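ALTLEY - The Idcombe Families Group today questioned the county's claim that its search for unmarked graves at the former Rulent Sanatorium is "substantially complete." The group has asked for the full burial register to be opened to relatives before winter.

In October the county published a list of 100 names. Hospital ledgers held at Altley library record more than 400 deaths at Rulent over 18 years. The county says the other patients were "likely returned to their home parishes." It has not said which parishes, or who checked.

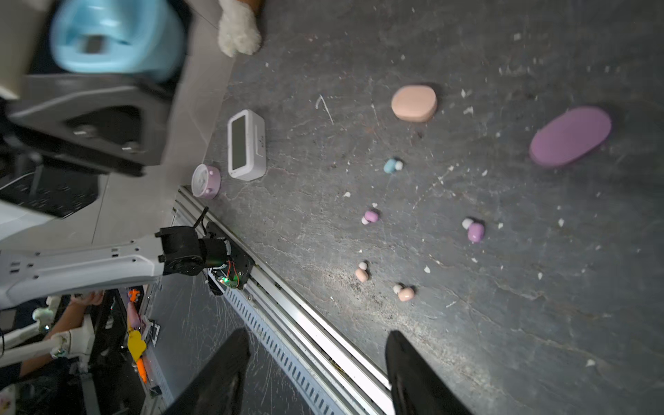
*Toy mushrooms and other small pastel pieces on a dark gray tabletop.*

"We have heard 'complete' before," the group said in a statement. "A list that leaves out most of the dead is a start, and a slow one."

The county's contractor, Mokoena Surveys, spent 4 days on the north field. The south field - where former staff say later burials took place - was not surveyed.

Relatives can ask for a search form at the Altley library front desk. The group makes no promise that a form will get an answer.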